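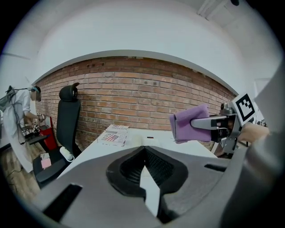
6 Jan 2018
by Damgaard

Kiln tripped again. Came in expecting a nice cooling bisque and found the controller blinking an error at 776 degrees, which is high enough to have cooked some of the clay and not high enough to trust any of it. Everything in there is a sort of salmony pink. I tapped a couple of bowls and they sound dull, like knocking on a flowerpot with a blanket in it. I'm leaving the whole load where it is and will refire from the start once I've had the back panel off.

My money's on the relay for the bottom elements. It was buzzing before Christmas and I wrote "listen to this" in the last notebook and then of course didn't. The top half got hotter than the bottom, judging by colour, so that fits. Could also be the thermocouple, it's looking very crusty and the tip flakes if you breathe on it. Order both, they're cheap enough compared with another ruined firing. If anyone else gets in here before me: please don't hit resume! The program thinks it's halfway through and I don't want to find out what it does next.

On to the glaze tests, which did come out of the small kiln and are much better news.

This is the Grelon white (still calling it that, after the old recipe card, even though I've changed nearly everything on it). I had 7 tiles on the middle shelf, all the same buff stoneware, with the silica going up a bit each time and everything else left alone. Tile one crazed so badly you could hear it pinging on the bench. Two and three crazed as well, slower. Then it starts to settle down, and by tile five I can't find a single line with the loupe, even after rubbing ink over it and wiping it back. Six is fine. Seven has gone stiff and a bit sugary and has pinholes along the top edge, so that's too far. 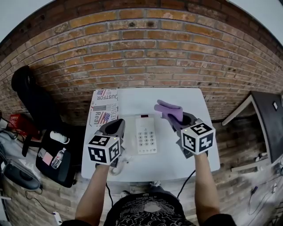

So five or six, and I think I prefer five, because it still has that soft break over the texture where the clay comes through all toasty. Six is a perfectly good white but it's a bathroom white, if that makes sense. I'd like to see five over the darker clay before I mix a bucket of it.

Ink test to be repeated in a month. Crazing can turn up late and I've been caught that way, with a whole set of mugs that looked lovely in August and were covered in tea-coloured spiderwebs by the time I went to wrap them for presents. I've put all the tiles in the biscuit tin with the blue lid. Do not tidy the biscuit tin.

Blue tests: not much to say. Four tiles with Maltance frit swapped in for the usual one, and every one of them ran. Two stuck to the cookies I'd put underneath and one went straight over the edge and has bonded itself to the shelf for life. Gorgeous colour though, especially where it pooled! Might be worth trying on the inside of a flat dish where it's got nowhere to go. Otherwise I'd need to add some kaolin to stiffen it, and I suspect that kills the very thing I like about it.

Ground the shelf back outside with the rubbing stone, mask on, hose going. Still a rough patch near one corner. New coat of kiln wash on top, thinner than last time. The last coat was far too thick and it's been shedding bits into people's bowls.

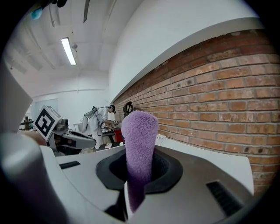

Damgaard

Throwing clay. The Fillel bags that came before the break are too wet, all of them. I wedged one up and it was like kneading custard. Spread the rest on the plaster bats and with the heat we've been having it was ready in an afternoon, and then the outside was too dry because I forgot about it over lunch. Wedged it all back together, wrapped it, and I'll see how it is in a few days. It feels short to me, splits when I pull handles, but that could just be the way I dried it. Don't blame the clay until I've tried a bag I haven't mistreated.

Made some handles anyway. They cracked at the bend. Made some more from the old reclaim and those are under plastic on the bottom rack, and the cracked ones are in the slops bucket already.

Slops bucket stinks, by the way. Summer. A splash of vinegar didn't help and I've stuck the lid on and moved it to the shady side.

To do:
relay and thermocouple
check the shelf posts, one's got a chip out of it
Grelon tile five on dark clay, plus a couple of vertical ones to see if it moves
blue in a flat dish, thick in the middle, cookie under it whatever I think of the risk
weigh out more silica, we're down to the bottom of the bag
sieve is torn again at the rim, the fine one, and I've been fooling myself that the lumps in the blue were something else

Maybe re-do tile two of the blues as well. I've got a feeling I tared the scales with the scoop on.

Studio notebook, entries may be wrong. Contact: leave a note at the glaze bench. © 2018 Damgaard. Back to top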